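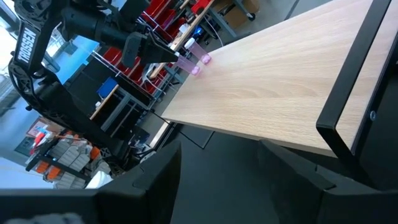 November, 6:40 am

Up since five. Couldn't sleep for thinking about the boiler and the move and whether Skiselville is a mistake. Coffee, second one. Writing fast, the bus is at quarter past.

So the house. Reda Nasr called back last night, finaly, after three days of nothing. Rent is going up 60 a month from the new year. He was very polite about it. I said I'd think and then didn't think at all, just stood in the kitchen eating crackers out of the sleeve. The place on Claveck Street is still listed. Smaller, no yard, but the heat is included and there's a bus stop right outside. Deposit is the killer. 2,299 to get in the door with first month and the fee on top of it. Savings won't quite do it unless I sell the car, and the car won't sell unless I fix the muffler.

Mom says stay put. Mom always says stay put. She has been in the same house since before I was born and thinks a lease is something that happens to other people.

Bo-ram Kang came by with soup. Stayed till late. We went through all the boxes in the hall closet, the ones I never opened after the last move. Old tax stuff, a bag of cables, the blue scarf I accused my sister of stealing (have to call her, ugh). Three can openers. Bo-ram thinks that if a box stays shut for two years it should go straight out the door. I said what about the letters. She said OK, not the letters.

Read a few of them after she left. Grandpa's handwriting, all those long loops. He wrote about the weather mostly, and the price of feed, and a dog called Helmy who kept getting into the neighbor's hens. One whole page on the hens. I had forgotten the dog. I don't know why that got me but it did — sat on the hall floor a good while, feet gone numb.

Noon

Work is dull. Phone keeps buzzing. Muffler man says 373 with parts, could do it next week if I leave the car overnight. That's more than I wanted. Tried to talk him down and he just went quiet till I said fine. I am so bad at this.

Lunch was the rest of the soup. Better cold than you'd think.

9:15 pm

Called about Claveck Street. Woman at Skusov, the rental office, nice voice, in a rush. Two other people looking at it. She'd take almost 200 off the deposit if I sign for eighteen months. Eighteen! I don't know where I'll be in eighteen weeks. But no boiler to worry about. No ice on the inside of the bedroom window. Could walk to the library.

Made a list, for and against, on the back of the gas bill. Ran out of room on the for side, then lost my nerve and put the kettle on.

Called my sister about the scarf. She laughed so hard she had to put the phone down. Says she wants it now, as damages. She also says take the apartment, she'll drive up and help carry.

Going to see it tomorow at four. Bring tape measure. Ask about the water pressure. Ask about the upstairs people. Don't say yes on the spot.

Bed.

Last updated: November
Contact | Copyright, all entries mine, please ask first | Back to top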